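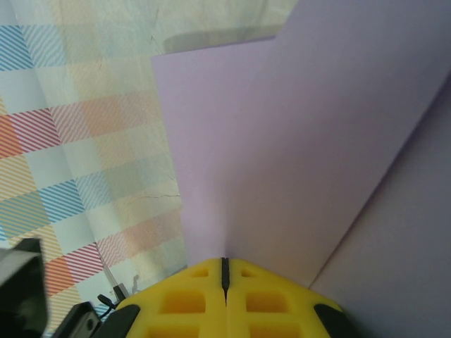
12 December 2022

Frost on the inside of the bedroom window again, which at least saves walking to it to check the weather.

Rang Kokitz about the boiler at nine. I was fourth in the queue, then third, then for a long while third. The young man who finally answered was very kind and told me the part had been ordered in October. I said I knew that, as I had been there when it was ordered. He said he would put a note on the account. I picture the account by now as mostly notes.

The quote, when it came through after lunch, was £1,860. The earlier quote was £1,688. I laid the two side by side on the kitchen table and could find no difference between them except the total and a new paragraph thanking me for my patience. So my patience has a price, and I am the one paying it.

Walked into town to get warm. Skasport had the heating up so high that the assistants were in T-shirts, and I spent twenty minutes looking seriously at cross-country skis. I do not ski. Came out with two pairs of thermal socks and a hat that makes me look like a boiled egg someone is fond of. I am wearing all of it now, in bed, with the cat on my feet. She never used to bother with me. Since the radiators went she has become devoted, and I'm trying not to look into her motives.

Soup at Choi on the way back, the hot one with the dumplings. Sat by the kitchen door on purpose. Everybody wants the window table and they are all fools, there's a draught there you could fly a kite in.

The meter says we have used 711 units since it was last read, nearly all of it by the little Setik heater, which warms one shin beautifully. I move it from room to room like a sick relative. Tried it in the bathroom doorway this evening and had the best wash in a fortnight, one side only.

Christmas cards still not done. I have the stamps, the pen and the list, and I have had them since the start of the month. Wrote two tonight with gloves on and the handwriting suggests a kidnapping. I'll do the rest tomorrow if my fingers come back.

Must remember - bins out, milk, ring Kokitz again before nine and see if I can start the day at third.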